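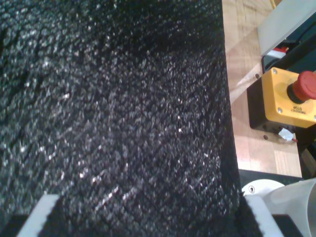
Pádraig Doherty
Research engineer, Filtemard
April 2022

4.2 Where the stop button goes

I'll admit I used to treat the emergency stop as a box to tick. You buy one, you bolt it down, you move on! Writing the house rules for our tabletop cells changed my mind, and this section covers the rule we argued over longest, placement.

Our first draft only said the button had to be "within easy reach." Easy for whom? At the Stivunton site we went through 84 logged stops (drills included) and found that people reached for the button from whichever side they happened to be standing on, often with one hand still on the work. So the rule now asks for a button fixed to the work surface itself, on the operator's side, with the red head standing clear of anything near it.

Figure 3. Gripper holding soft black material, with a yellow emergency stop box mounted on the wooden tabletop at right.

Soft goods make this harder than I'd expected. A rigid part stays the size it is, but fabric bunches and drapes, and a big dark piece can fill most of a close-up view like the one in Figure 3. We now ask each cell owner to run the bulkiest item on their list through the full motion, slowly, and check that it never hangs over the button. If it does, the box moves. Please don't shrink the item list to save yourself the drilling (yes, somebody tried).

Two smaller rules came out of the Cliltum trials. Cables near the box get tied down before the arm is powered, and every button gets a test press at the start of the shift, with the result written in the cell log. We did 700 of those presses between December and the end of the trials, and 20 turned up something worth fixing, mostly a loose mount or a slow reset.

I'm still not happy with our wording on second buttons. The Wanigasekara draft wants one on each open side of the table, and I like that for shared benches, but on a narrow table the two boxes end up crowding the work. For now we leave it to the person signing off the cell, and they have to put their reasons in writing.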